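Progress report, Suvulport computer refurbishing workshop
To: Hina Usmani, Vanura Fund
From: Angharad Lougher
Sun 22 January

Dear Hina,

I write to inform you about our work since September. The grant was 3524 dollars, and most of it is spent on spare parts, shelves and the second workbench.

The plan says 200 desktop computers until the end of the project. We have finished almost half of them. The first ones went to the school in Jitiretti, and the teachers there are satisfied, although they asked for longer power cords.

The work is slower at the stage of opening and checking. Many towers arrive without memory, and some also without processor. We decided to check the board and the cables first, and to order parts only after this. Before, we bought memory for machines which later did not start – this was our mistake, and it cost us money.

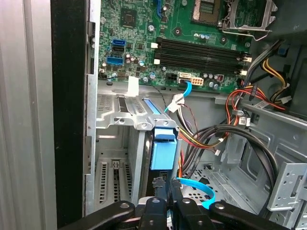
The small connectors take the most patience. Drive cables are often put back in the wrong port, so we now write the port on a paper label before we unplug anything. The supplier Kołodziej promised us 11 more processors of the older type, but the delivery date is not confirmed.

For the next period I ask your permission to move the rest of the shelf money to memory. The total budget stays the same. The list of receipts is attached.

With kind regards,
Angharad Lougher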